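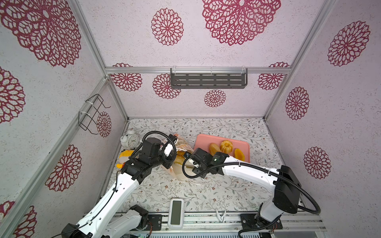
Fistine over the bread tray, with a loaf in the bag under the left gripper.

Jarkent Student Robotics Club: Frequently Asked Questions
Page updated 11/29/20

What is Fistine?
Fistine is our two-arm robot bench, and it's what most members work on for most of the year. Both arms stand on the same rail at the front, and all the jobs we set them happen on the patterned sheet between the walls. Newcomers usually ask to drive it within five minutes of walking in, and we're very happy to let them!

Do I need to know how to program?
No. Plenty of people join having never written a line. You can start by driving the arms by hand, setting out the objects or labelling runs. If you do want to code, our control program is called Pravar and there's a beginners' sheet in the shared folder. Python helps. Patience helps more – Pravar's error messages were written by us, late at night.

What are you working on this term?
The shopping task, which we're preparing for the Stoyanova Challenge in January. It's all about bags, trays and food: one arm deals with the bag and the other looks after the tray. It sounds simple until you try it. A bag changes shape every time you touch it, and a handle that was easy to reach a moment ago can end up flat on the floor.
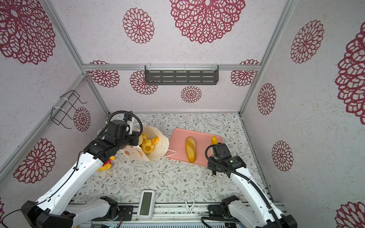
Bag duty: three little pumpkins in the bag and a baguette on the tray.

How is the Challenge scored?
Each team gets a mark out of 100 for every round, and the marks are added up over ten rounds to give a possible 1,000. Our target is 800. You lose marks for dropping something, for knocking the tray and for any human hand in the workspace after the start call.

Why do the objects keep changing?
We swap the food between rounds so that nobody (human or program) gets too used to one layout. A long loaf needs a very different grip from a round bun, and working out why is half the fun.
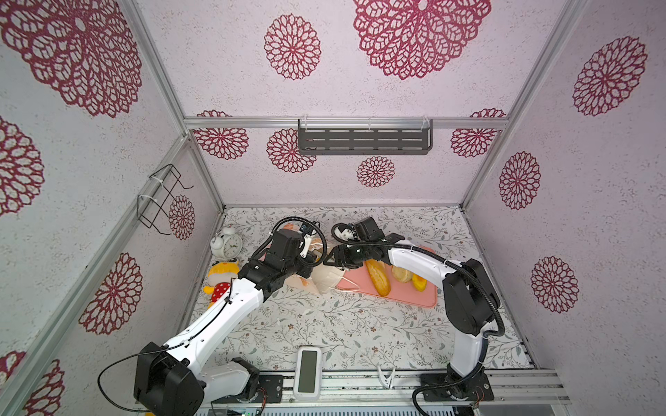 The hardest part is getting both grippers close together without a bump. Pravar has a minimum gap setting, and you should leave it alone until you've done the safety session. After that, experiment as much as you like, but write down what you changed.

How many runs have you recorded?
343 so far this term. All of them are kept, the bad ones included, and members can look through the lot. Some of our best ideas have come from watching a really poor run very slowly.

Can I bring my own objects?
Yes please! Nothing sharp, nothing leaky and nothing heavier than a full lunchbox. Put your name on it if you want it back.

Is there a joining fee?
No. Competition travel is paid for separately, and we'll tell you the cost before you sign up for the team.

I missed the start of term. Can I still join?
Of course. Come along to any session and ask for the safety sheet at the door. The Challenge team is full, but we need test drivers right up to January, and there'll be a new task after that.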